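Questions I Get About the Hand
Last updated 30 June 2021
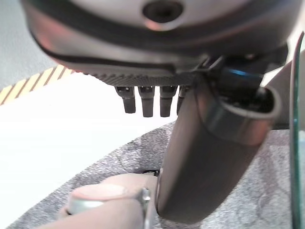
I've been building a robot hand in a shared workshop called Haltmont for longer than I'd like to admit, and the same questions keep landing in my inbox, so I finally put them all on one page. The project's name is Jetlow (long story, bad pun, moving on). If you're new, the very short version is that I want a hand that can pick up everyday stuff without crushing it, and I want to be able to fix it with tools I already own. You'll notice the beige finger has a silver clamp band around it with a screw head on a little bracket, and I get more mail about that band than about everything else put together, so let's start there!

Why a hose clamp style band? Isn't that kind of crude?
Sure it is! But I can undo it with one screwdriver. I tried glue first and regretted it the first time I needed to get back inside. A band lets me turn the part a hair, snug it up, try again, swear, and loosen it again.

How tight do you go?
Snug plus a quarter turn. If the shell creaks, back off. I cracked two fingers learning that.

Did you design the whole thing yourself?
Oh no. The thumb geometry started with some sketches from Chukwuemeka Nwankwo, who has the bench next to mine and a much better head for linkages. I did the finger shells and the wiring, and I rewrote the control code three times (the second version was the good one, and I lost it).

Why is the thumb so much chunkier than the fingers?
It does most of the pushing. Anything the fingers close on gets shoved against the thumb, so it needs the meat. I did try a slimmer one and it flexed like a drinking straw.

How many parts are there?
98 on my current list, counting screws. 13 of those are washers, and I have dropped every one of them on the floor at some point.

What motors do you use?
Small hobby gear motors from a surplus box labeled Gosell. I can't find any more of them and I can't find a data sheet either, so please don't build around them. Pick something you can reorder.

How long does it run on a charge?
20 minutes if I'm opening and closing it nonstop, and 30 if I'm being gentle. I mostly leave it plugged into the bench supply.

Can it pick up an egg?
It can pick up a ping-pong ball. I'm not ready to talk about the egg.

Will you share the files?
Yes, once I clean them up. Right now half the parts are named "final" and the other half are named "final2". I'm aiming for October.

Can I come see it?
If you're a member at Haltmont, come on by, I'm at the back bench most evenings. Ask for the Atanasov key if the door to the tool room is locked, and please put it back on the hook when you're done.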